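A Small Label Looks After Its Tapes

Korndale Records has never been a large company. It occupies the upper floor of a former piano warehouse in Nernell, and for most of its history it has released a handful of albums each year, chiefly heavy and experimental rock by groups from the surrounding region. Its catalog is modest. Its archive is another matter. In the rooms behind the front office the label holds 2,719 reels of tape, covering studio sessions, rehearsals, radio concerts and a good deal of material that was never properly labeled.

Last February the label began to transfer that collection to digital files, and the first results are now reaching listeners. A double album by the group Mondano, drawn entirely from unreleased sessions, opens the series. A second set, devoted to the early singles of the quartet Mansour, is to follow in the fall.

Preparation for the series took longer than the label had planned. Many boxes carried only a band name and a tape speed, and some carried a band name that proved to be wrong. Staff listened to each reel from start to finish before deciding where it belonged, and entered the results in a new catalog that records the players, the studio, the songs and the condition of the tape. Songs that had circulated among collectors under guessed titles have been given their proper names, taken from lyric sheets and studio logs. 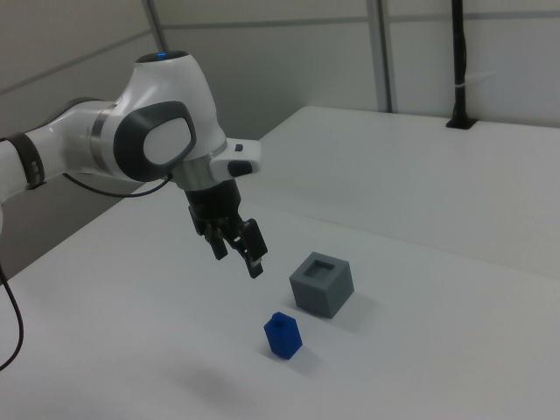 Why were so many of these recordings left unreleased at the time?

Cost was the main reason. Pressing a record required the label to pay the plant in advance, and a session that did not yield a clear single was often set aside until money could be found. In several cases the group had broken up by then.

The Mondano sessions are a fair illustration. The group recorded at night, when studio rates were lower, and worked quickly. Over two winters it completed enough songs for three albums, of which the label could afford to issue one. The remaining tapes were stored in good order – the band's drummer kept careful notes – and they needed little repair. Listeners who know the released album will find the same long, slow openings and abrupt endings, along with a group of shorter songs that point in a lighter direction. On two of them the guitars are almost entirely absent, and the organ carries the melody.

Mansour presents a different case. The quartet's singles were sold mainly at concerts and have been hard to find for many years. The original masters of four songs are missing, and the label has chosen to work from clean vinyl copies lent by collectors. The sleeve notes identify these songs plainly, so that buyers may know which source they are hearing. The sound is somewhat narrower than on the other tracks, particularly in the bass, but the performances are complete.

Decisions about sound have been conservative throughout. The engineers have corrected speed errors and removed the loudest clicks, and have otherwise left the recordings as they were. Count-ins, false starts and remarks between takes have been kept wherever the tape preserves them. No modern parts have been added.

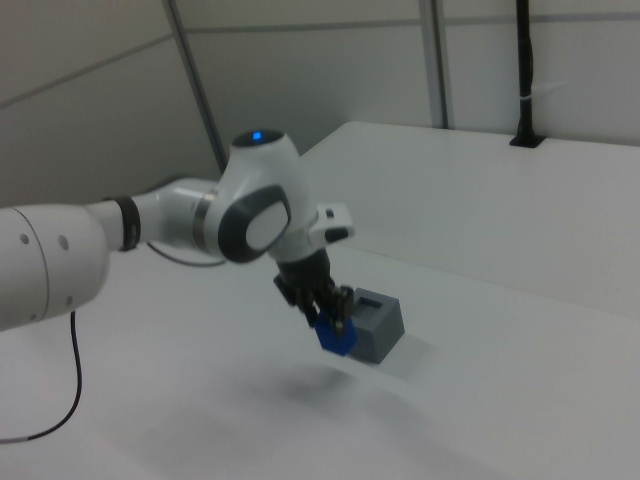 Robotic arm with gripper over a white tabletop.

The first pressing of the Mondano album includes 200 numbered copies on heavy vinyl with a printed booklet. Of these, 166 were reserved by subscribers before the general sale opened, and the balance went to independent record stores in the region. The standard edition remains available in both vinyl and digital form. Royalties are paid to the surviving members of each group under new agreements, which replace the brief contracts signed when the recordings were made.

The label has also opened a listening room, where visitors may hear any transferred reel by appointment. It is open on Wednesday afternoons. Requests so far have come from former band members and their families, from students of recording history, and from musicians looking for songs to perform. One local group has already added a Mondano number to its concert program – a song its writers never played in public.

Further volumes will depend on sales and on the pace of the transfer work. Korndale has announced only that the third release will be a collection of radio concerts by several artists, and that the track list will be published once the remaining permissions have been signed.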